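The Vincze desk closed at six, but Pejman Rahimi stayed on Thursday because the Hollham crown had moved again. It had opened at 589 to the dollar and was trading at 600 by lunch, and the central bank had said nothing.

He had sold crowns for Keller in the spring, when people still laughed at the idea. Keller made furniture fittings in Eria and paid its suppliers across the border every month. The finance director there wanted a fixed rate and a quiet life. Pejman had given her the rate.

"Is it going to hold?" she asked on the phone.

"Your rate holds. That's what you paid for."

"I mean the bank."

He looked at the screen. Somebody was bidding for dollars in small amounts, over and over.

"I don't know," he said. 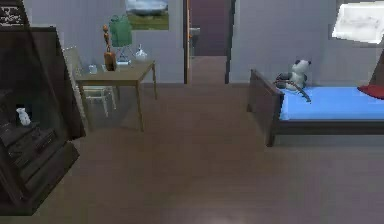

She was silent for a while. Then she told him that her brother kept his savings in crowns, all of it, in an ordinary account in Hollham. He had been meaning to move it since the election. Pejman said he couldn't give advice to a man who wasn't a client. She said she knew that.

After she hung up he ate a sandwich over the keyboard and read the wires. The finance minister had canceled a dinner. A bakery chain was pricing in dollars. At 7:40 the dealer in the overnight office called to ask if he was still short.

"Still short," Pejman said.

"Lucky man."

The statement came a little after nine. The bank would stop defending the crown and let it find its own level. The first quote was 2,000, then there were no quotes for 30 minutes. He wrote down the position by hand - an old habit - and checked it against the system. It was the best day he had ever had. 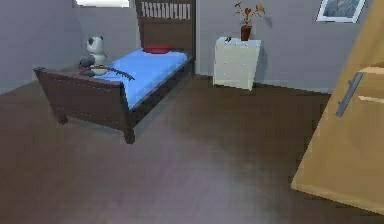 He called Keller back and got the machine. He started to say that the contract was fine and the payments would go out as agreed. Then he stopped and asked whether her brother had moved the money.

The machine beeped before he finished. He put on his coat, took it off again, and sat down to wait for her call.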